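How a Pencil Makes a Mark

A pencil does not contain lead. The grey stick in the middle is called the core, and it is made from two things: graphite and clay. Graphite is a form of carbon. Coal is mostly carbon too, and so is diamond, but in each one the carbon is arranged differently.

Inside graphite, the carbon sits in flat sheets, stacked up like a pile of paper. Each sheet is strong, but the sheets hold on to each other only weakly. When the core is pushed along a page, some of the stack slides off and stays behind. A pencil line is a trail of very small flakes of graphite.

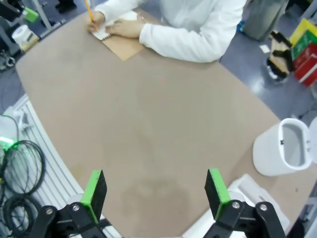
Paper matters as much as the pencil. It looks smooth, but under a microscope it is a mat of plant fibres with gaps between them. The fibres scrape flakes from the core and hold them. Glass has no fibres, so an ordinary pencil leaves hardly any mark on it.

Why is clay added?

Graphite on its own is soft and crumbles. Clay makes it harder. The two powders are mixed with water, pressed through a small hole to make a long thin string, cut, dried, and baked in a very hot oven. The cores are then soaked in wax or oil so that they slide more easily.

More clay gives a hard core and a pale line. More graphite gives a soft core and a dark line. The letters on the side of many pencils tell you which you have:

H means hard.
B means black.
HB is in the middle.
A number shows how far the pencil goes in that direction, so 4B is softer and darker than 2B.
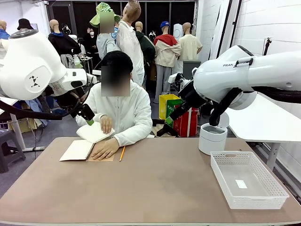 What does a rubber do?

Graphite flakes rest mainly on top of the fibres. A rubber is stickier than paper, so the flakes leave the page and cling to it. Small pieces of the rubber break away with graphite inside them. These are the crumbs you brush off. Ink soaks into the fibres, so an ordinary rubber cannot lift it.

Try it: the line test

Irja Halonen's class at Plaltbridge tested three pencils in November. You will need a 2H, an HB and a 2B, all sharpened, and one sheet of white paper.

1. Draw 20 lines with each pencil, pressing the same amount each time.
2. Rub a clean fingertip once across each set of lines.
3. Write down which set smudged most.
4. Look at the three points and compare how blunt they are.

Words to know

Core: the part of a pencil that makes the mark.
Fibre: a very thin thread. Paper is made of plant fibres.
Graphite: a soft, grey form of carbon.

Text by Pirjo Sjöberg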